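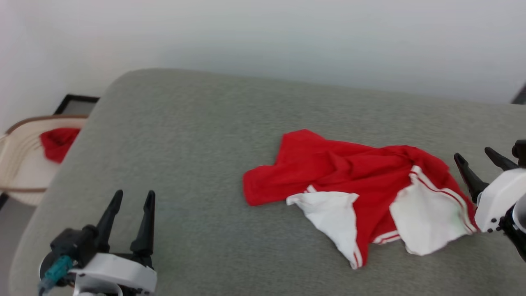

Figure 1. Imach at the padded bench, both grippers in view, with a red and white garment to fold.

Imach: Two Arms and a Pile of Laundry
Dalva Honorato
Final report, Rosales Robotics Elective
31 Dec 2025

Summary

Imach is a two-armed robot built over the fall in the shared workshop at Odbridge. The goal was to have it take a crumpled piece of clothing, find two good places to hold it, pull it reasonably flat, and fold it once. It does that now on a fair share of tries! It's slow and it gets confused by sleeves, but watching two arms lift a shirt together for the first time was the best moment I've had in any class, and I would happily start over tomorrow and do the whole thing again.

The report covers the grippers, the cameras, the control program (which I call Mikum), the tests, and what I'd like to change.

Why clothes

My first proposal was stacking blocks. Joelle Chamoun asked what I'd do in week three, once it worked, and I didn't have an answer. A block has one shape. A shirt has a new one every time you drop it, and most of what you need to know about it is hidden in the folds. I wanted a problem that would still be a problem in December, and I definitely got one.

The grippers

The arms came from the shop's parts shelf and I only rebuilt the wrists. The fingers are my own design and they went through more versions than anything else. The first pair had flat ends about as wide as my thumb. They closed nicely on a pen and slid right off cotton. The pair I use now is narrower toward the end, so a finger can get under an edge of cloth without pushing the whole garment away.

Money spent on the project, not counting what was already in the shop, was $226. Most of that was motors. I burned one out in the second week by leaving it holding a closed grip over lunch, so please don't do that. Mikum now eases off the grip if it has been closed for 12 seconds with no arm movement.

Cameras

There is a camera up high that sees the work surface and both grippers, and a small one at each wrist. I started with only the high one. It's great for deciding which side of a garment to go for, and poor at the last stretch before contact, when the gripper covers the very spot you care about. Adding the wrist views changed everything. The fingers stay in the same place in the picture no matter where the arm goes, so the program only has to learn what cloth looks like between them.
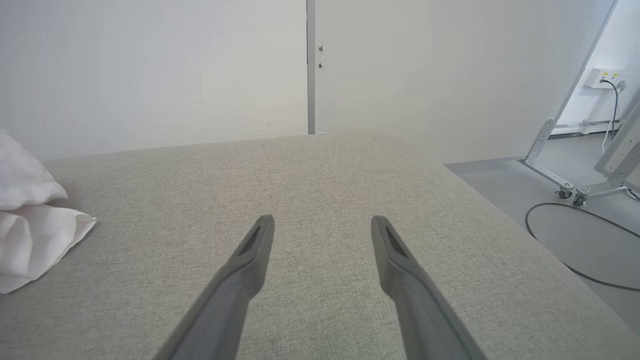 Figure 2. Wrist view over bare fabric, with a crumpled white cloth at the far left.

White cloth was harder than I expected. On the gray cover it stands out well enough, but thin layers lying on each other are nearly the same brightness, and the edge detector kept drawing one outline where there were three. I tried turning the exposure down, which helped with white and ruined dark blue. In the end I let Mikum take two exposures and keep whichever one gives more edges. It's a crude fix and it costs time on every grasp, but it works on both.

The padded surface was a good decision. My early tests were on a hard tabletop, and every time I had the height slightly wrong the fingertips hit it and the arm faulted. On padding the fingers can press down a little and the cloth bunches up between them. I lost some accuracy in height and stopped losing fingertips, a trade I'd make again.

How Mikum picks a grasp

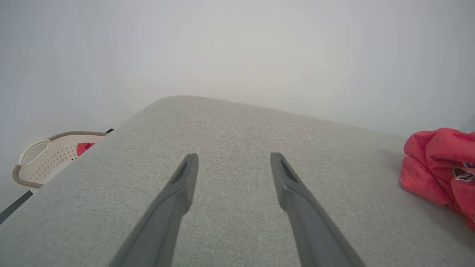 Choosing where to grab is the part of the program I rewrote the most. Mikum cuts the cloth out of the background by color, traces the outline, and scores each point by how far it sticks out and how thin the cloth seems there. Points that stick out tend to be corners or sleeve ends. The color step caused a very funny week. With the wrist camera turned so that the laundry basket was in view, the red fabric inside it passed the same test as the red garment over on the right, and the left arm would set off happily toward the basket. I fixed it by masking out everything past the rounded edge of the work surface. Printed graphics were the other trap. A dark patch like the one on that garment can read as a hole in the cloth, so the program now fills in any gap that doesn't touch the outline.

After both arms have a point, they close together, lift, and move apart until the motor current rises. That rise means the cloth is tight. Getting the threshold right took days. Too low and the shirt sags in the middle, too high and one side pops loose and flings itself over the other arm.

Tests

I ran 99 trials on the final version, using whatever was in the basket. A trial began with me dropping one garment from shoulder height and ended with a fold, a dropped garment, or a fault. I counted a fold as good if the two held corners landed past the middle line of the garment. The log file has every trial in it with notes, including the ones where I bumped the bench.

The commonest failure was both grippers picking up the same layer near each other, so nothing spread out when they moved apart. Next was one gripper taking two layers and the other taking one. True misses, where the fingers closed on air, happened on only 7 trials, and I was thrilled with that number. In October a miss was the normal result.

Two-tone garments
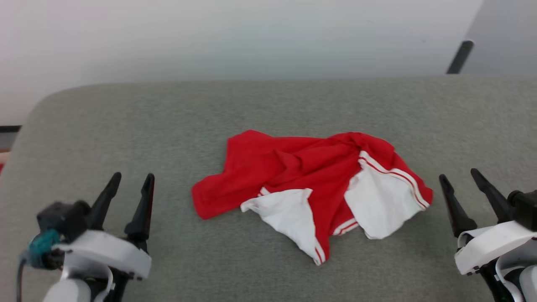 According to Joelle Chamoun, I was treating trim as a nuisance when it was the most useful thing on the garment. Stripes run along hems and cuffs, she pointed out, so a program that can follow a stripe has a free map to the edge, and she couldn't see why I had spent so long trying to blur them away.

She was right and I wish I'd asked sooner. I had a rough stripe follower running two days before the deadline. It isn't in the version I tested, so none of the results above include it, but the few times I tried it by hand it went for the hem and not for a random fold in the middle.

Next steps

Finish the stripe follower and rerun the full test set. Replace the two-exposure trick with a proper lamp. Put a strain relief on the left wrist cable, which I've resoldered twice. Try a second fold, which means letting go and grabbing again without wrecking the first one. I have no idea how to do that yet and I can't wait to try.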